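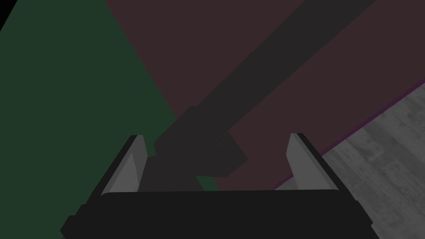 I have been going to the same public library for most of my adult life, and last month they got rid of the due date slips. You used to get a little piece of paper tucked inside the cover with a date stamped on it in purple ink. Then it became a printed receipt, which I could live with. Now you get an email, and if you don't want the email you get nothing at all. I'm here to argue for the slip, and while I'm at it, for late fines too, so you may as well get comfortable.

Let me start with the fines, as that's the part people yell at me about. Our branch in Womville dropped them in March. I understand why, and I'd never want a family to stay away from the library over a few dollars on a picture book. If you can't pay, you shouldn't pay. I'm fine with that, and I was fine with it back when the front desk quietly waived things for anybody who looked worried. But I miss my own fines. I was a steady payer of fines! I probably bought that place a shelf of mysteries over the years, one dime at a time, and I never once felt punished. It felt like a toll on a road I used a lot.

What a fine did for me was put an edge on the loan. I had the book for a while and then I didn't, and on the last couple of days I'd stay up too late finishing it. I read the whole second half of a very fat novel about a salt merchant in one night that way, sitting on the edge of the bathtub so I wouldn't wake my husband. Would I have done that if the thing renewed itself ten times without asking me? I would not. I know this because I now have a book on Portuguese tiles that has been on my nightstand since the spring. I've read to page 57. It keeps renewing, and every few weeks I get a cheerful message telling me so, and I feel a bit worse about the tiles.

Automatic renewal is the part of the new system I like least. It's kind, I guess, in the way that a friend who never expects you to show up is kind. My friend Ibsa Mamo disagrees with me on all of this. He has three kids and a job with odd hours, and he told me that before the change he'd stopped taking the kids to the library altogether. They always had something out, one of the somethings was always under a car seat, and he dreaded the desk. Now they go every Saturday. I don't have a good answer to that. I told him I was glad, and I am, and then I went right on being annoyed about my tiles. Both can be true in one person.

So, okay, keep the fines gone. I'll give up on that one before I've really started. But the slips!

The slips were different because they told you about other people. I once took out a guide to keeping bees that had the old paper pocket still glued in the back, with stamps going down the card in columns. The first few were close together, a month apart, like there'd been a rush on bees in town. Then there was one stamp, and a gap of years, and then one more. I never learned who any of those people were. It didn't matter. I liked that someone had wanted to know about queens and smokers at the same time of year I did, and had carried that exact copy up the same steps. I got stung that summer, by the way, and gave up bees.

I also found things because of the slips. People used them as bookmarks and left them in. I've pulled out slips with grocery lists on the back (one said only "lemons, call Ruth"), a half-finished game of hangman, and directions to a house on Ceselar Road that I'm embarrassed to say I drove past. It was a nice house with a green porch. You don't get that from an email. An email goes to one person and sits there under a coupon for socks.

I've heard the paper argument, and I take it seriously. The sign at the desk says we're saving trees, and I'm sure we are. But the slip was smaller than a gum wrapper, and the same desk now hands out a glossy folded flyer explaining how to set up your notifications. I have 2 of them on my fridge. I still haven't set up my notifications.

And I don't think it's only me being stuck in my ways — though my husband would like it noted that I also complained when they moved the large print section. A borrowed thing ought to carry some sign that it's borrowed. When I lend out my good pie dish I put a bit of masking tape on the bottom with my name, and people bring it back, usually with something in it. I've lent out plenty without the tape and those dishes now live all over the county.

I did ask at the desk. The young woman there was very patient with me. She said the stamp was still in a drawer somewhere, and she opened a few drawers, and there it was, with the wheels you turn by hand to change the day and the month. The ink pad had gone hard. She breathed on the stamp, pressed it down anyway, and got a faint purple smudge on the back of an envelope. I asked if I could keep the envelope and she said sure.

It's inside the tile book now. I'm on page 61.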